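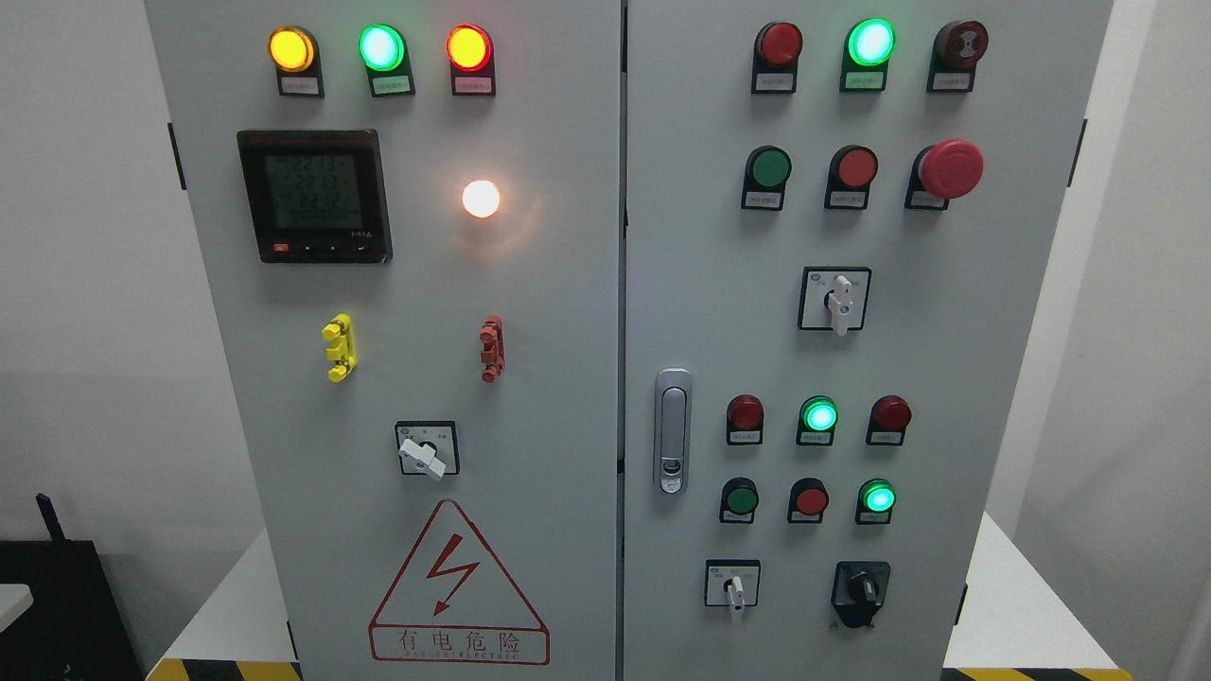 Print | E-mail

3. What passengers do while they wait

I went into this part of the study thinking I already knew the answer. I fly a lot, I get delayed a lot, and I figured everyone handled it the way I do - find a seat near an outlet, eat something overpriced, check the app every few minutes. My notes from the gates at Jalosberg say otherwise, and I've had to rewrite this section more than once because of it.

3.1 Who I talked to

All the interviews were done in December, at the regional pier, where the turboprops leave from. I picked that pier on purpose. Flights there are short, so a long delay can easily last longer than the trip itself, and people get grumpy in interesting ways! I sat with passengers on 10 delayed departures, on two carriers that I call Kirard and Ogilvie. Both use the same gates and the same ground crew, so whatever differences I found between them aren't down to the building.

I didn't use a form. Vibeke Stougaard, who trained me in this kind of fieldwork years ago, thinks a clipboard makes a tired traveler answer like a tired traveler, and I'm with her on that. I'd ask where they were headed and let them talk. Then I wrote it up at the coffee counter afterward (a habit that cost me a fortune in muffins).

3.2 Asking for a reason

The first thing people wanted was a reason for the delay. I'd expected them to want a new departure time most, and they did want one, but they didn't trust it much when they got it. On six of the flights the posted time slipped again after the first change, and by then most passengers had quit looking at the board. A reason was something they could hold on to. "Late inbound aircraft" went over fine. "Operational reasons" made people angry, and a few of them said it back to me in a funny voice.

Kirard's gate staff tended to give the reason early, over the speaker, in plain words. Ogilvie's staff waited for people to come up to the desk. That meant a line, and the line was where moods went bad. I stood in it on four occasions and heard the same question asked over and over by people who couldn't hear the answer given to the person in front. Figure 3 sets the two approaches side by side, with the passengers' own ratings of how they'd been treated.

3.3 Claims

Hardly any of them planned to claim compensation, even those who had a pretty good idea they might be owed some. I found this surprising and I still do. The usual story was that they'd tried once before, got lost on the website and gave up. One man had started a claim with Ogilvie seven months earlier and was still swapping e-mails over a missing boarding pass.

A handful had heard of Mimetti, the claims service that advertises by the baggage belts, but they weren't sure if it was part of the airport. (It isn't.) Passengers traveling for work were the least interested of all, as the ticket wasn't their money and they couldn't say whether the payout would be either. I come back to that in Section 5, where I compare their answers with the travel policies their employers let me read.

Print | E-mail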